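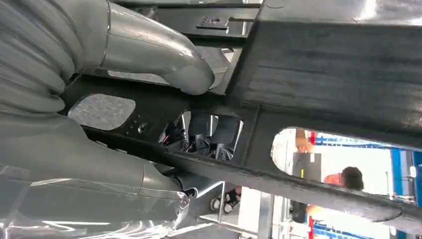
Ostham, December

Plalness steel bench, reviewed after one term in a student robotics club

We bought this bench for our entry in the Montecinos assembly competition. The task is to have an arm with a fingered hand pick up long thin parts and set them down on a panel without dropping or bending anything. Before this we had been working on a pair of old classroom tables pushed together, and the join between them caused more trouble than the software did. A part would be fine on one side and catch on the other.

The bench cost £438 from Nivavmont, including delivery to the door of the building but not up the stairs. That is a lot for a student club. The catering versions sold elsewhere look much the same and some are cheaper, but the ones we tried in a shop moved when you leaned on them.

Assembly took two of us an evening. The legs and crossbar go together with bolts and the top drops on last. The instructions are a single folded sheet with drawings and no words. We got one leg the wrong way round and had to take it off again, and the spanner supplied is too short to get a decent pull on the bolts. Use your own.

Once it was up I had few complaints about how steady it is. The legs are slim and I expected some wobble with an arm working over the top, but if it moves at all we can't measure it with what we have. We check by putting a part down at a taught position, running the arm for around 20 minutes, and going back to the same position. On the classroom tables we had to re-teach the position nearly every time. On this one we have gone whole sessions without touching it.

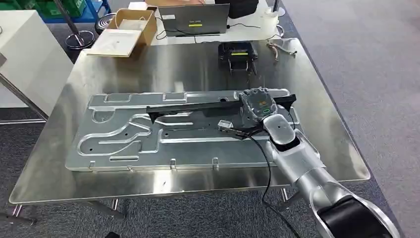

The top is brushed stainless steel and it is both the best and the worst thing about the bench. It wipes clean, it doesn't mark when someone drags a metal panel over it, and it is flat across the middle where we need it. It also reflects. A long black rail held over a pale ribbed panel is easy enough for our vision code, but the bare steel round the panel picks up soft reflections from the room and the code sometimes takes them for edges. We have tried a grey cloth, which slid, and are now going to try matt film. The edge has a slightly raised rim, good for stopping screws rolling off and less good for cables. We let the cable from the hand run across the top and down over the front edge, and I would have liked a notch or a clip there so it stays in one place. Plalness sells a cable tray separately. I haven't used it.

There is no shelf underneath, only the crossbar. We keep parts in bins on wheeled carts and the laptop on another table behind, so this hasn't mattered much. A club with less space might mind.

The feet adjust by hand. On carpet they sink in a little over the first few days, so level the top, leave it, and level it again the following week. I would also mark where it stands before anyone moves it.
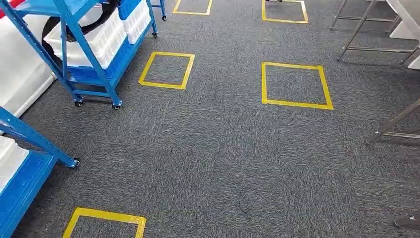
Lorena Olivares thinks I am being too kind about the price. Her view is that a bench for a club has to be shifted at the end of the evening, and that at this money it ought to come with locking wheels as an option. She would have bought a plainer one and spent the difference on spare fingers for the hand. I can see the point about wheels. It is an awkward thing to carry, and the rim is not comfortable to lift by — bring gloves.

I would still buy it again for this job, where a position has to stay put from one run to the next. For soldering, or general building, I'd look for something cheaper with a wooden top.

4 out of 5. The missing mark is for the reflections and the spanner.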